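Filed under: Kitchen Tips / Planning Software

Before any grasp, the Uroston planner should reload the kitchen model. Set the stick's collision margin to 9 mm and the replanning limit to 30 attempts.
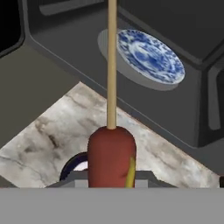
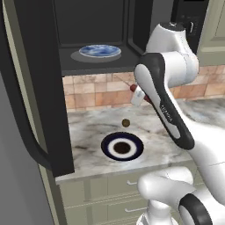
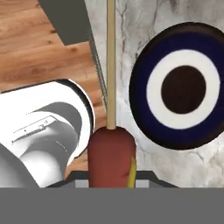 Comments (2)

Halldóra Vestergaard
We kept the margin at 9 and the planner refused every path past the open microwave door. Would 40 attempts be acceptable?

Edvin Dahlgren
Yes — provided the door angle is read again each time. Brulum users should clear the cached poses first.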